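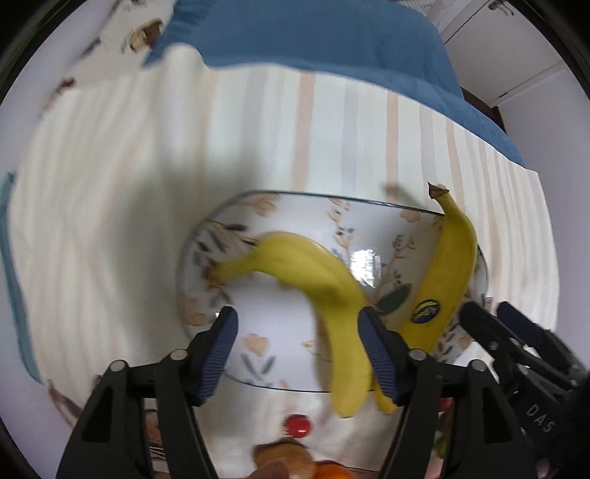

Bananas in the fruit bowl or out of it?

Kitchen and Table > Storage and Small Habits

nkanaan
3 October 2018
We moved into the Hustby apartment in March and I finally have a table big enough to leave a bowl out on. It's the white one with the beige and tan flowers and the gray-blue leaves, wide and pretty shallow. Apples and oranges do fine in it. Bananas don't. A whole bunch won't lie flat, so I split them up and lean one against the side, and then the stem sticks up and the thing slides when anybody bumps the table.
Do you keep yours in the bowl or somewhere else? I don't want a hook stand if I can avoid it.
Nisreen

proketti_fan
Hook stand. Mine was 11 dollars and it's been on the counter for six years. The bananas hang, nothing presses on them, and you get the bowl back for other fruit.

maricruz_s
I'd skip the stand. Nisreen, how many do you buy at a time? If it's two or three, a shallow bowl is fine. Lay them on their sides with the curve following the wall of the bowl and let the ends go over the rim if they have to. It's the ones standing up that slide.

nkanaan
Usually five or six for the week. Two of us eat them.

maricruz_s
Then put two in the bowl and leave the rest in a paper bag in the pantry. Refill as you go.

oldtable40
Disagree with splitting them. Once you pull them apart the stem ends are open and they go brown faster. Keep the bunch together and buy a deeper bowl.

maricruz_s
I've done it both ways for years and never saw a difference worth talking about. What matters in my kitchen is keeping them away from the apples.

oldtable40
We'll have to disagree then. Mine last longer in the bunch, and I wrap the top in plastic.

dekier_st
Is that bowl glazed on the inside? It looks shiny. I had a slick one and nothing long would stay put in it. I cut a circle of that rubbery shelf liner for the bottom and it helped a lot. You can't see it once there's fruit on top.

nkanaan
Yes, it's slick. I have shelf liner left over from the cabinets so I'll try that first. It was my aunt's bowl and I'd like to keep using it.

proketti_fan
Liner traps crumbs and juice if something goes soft. Wash it every week or you'll get fruit flies.

Mendoza_kitchen
Late summer is the worst for flies here. I peel the little stickers off and rinse the bananas when I get home, dry them with a towel, then they go in the bowl. Fewer flies since I started. My sister thinks I'm wasting my time.

oldtable40
Your sister has a point. I leave the stickers on until I eat the thing.

maricruz_s
The rinsing does help with flies, in my experience. The stickers I don't care about.

nkanaan
Update. I put the liner in and laid two bananas down like Maricruz said, with the other four in a bag in the pantry. They stay put when the table gets bumped. The apples are on a plate by the window for now, and I need to find them a better spot, so if anyone has a small bowl they like for apples, post it.

dekier_st
A cereal bowl works. Three apples fit in mine.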